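January, gripper bench, entry 7

Good afternoon on the Korletey gripper! The jaws are closing square again, and I want this written down while I still remember the order I did it in, because last time I didn't and Veikko had to work it out all over.

Symptom first. The right finger was arriving late. You could feel it more than see it: squeeze the trigger slowly and the left pad touched first, then a little click, then the right one caught up. On soft stuff it made no difference. On small hard things they rolled out sideways almost every time.

I suspected the pads (I always suspect the pads) and swapped both for new blue ones. No change. Then I backed out the pivot bolts and found the right bushing had gone oval. Yuzhen had a spare from the Gamholm order, so in it went. Old one is in the tray with a tag on it if anybody wants to look, it's really quite something.

Order that worked:
Trigger link off before anything else, otherwise the spring fights you.
Pivot bolts out, wipe, look at the bushings with the loupe.
New bushing pressed in by hand, flange to the inside.
Bolts back in dry, run the jaws by hand, then out again and one drop of threadlocker each. One drop, Mohammed-Awal!
Pads last. Clean the finger face with alcohol and press for a slow count of 38.

Backlash at the fingertip is now under 2 tenths of a millimeter. I was hoping for half a millimeter, so I'm very pleased with that.

Then the cycle check on the bench fixture, 528 open-close strokes with the counter running. No click, no drift in the zero, and the bolts hadn't moved against their paint marks. I love those paint marks. Dalia's idea, costs nothing, and you can check the whole tool in the time it takes to pick it up.

After that over to the table with the cardboard box and the small items, which is a much meaner test than the fixture.
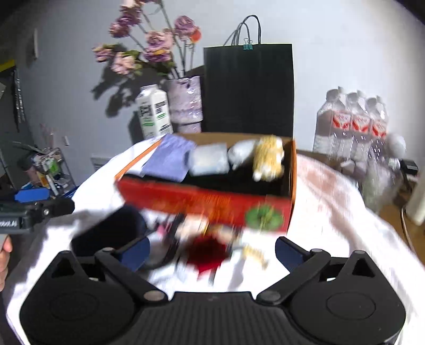
Zero offset is saved under the Stidville profile, not the default one. Please don't load the default on this tool until Ximena has cleaned it up – it still carries the numbers from the old fingers and will close too hard.

Still to do: left bushing. It measures fine today but it's the same age as the bad one, so I'd like to change it before it starts clicking. Need to ask Yuzhen if there are more spares or if we order again. Also the loupe needs a new battery, and the 2 mm hex key is rounded at one end, use the other end until I get a new one.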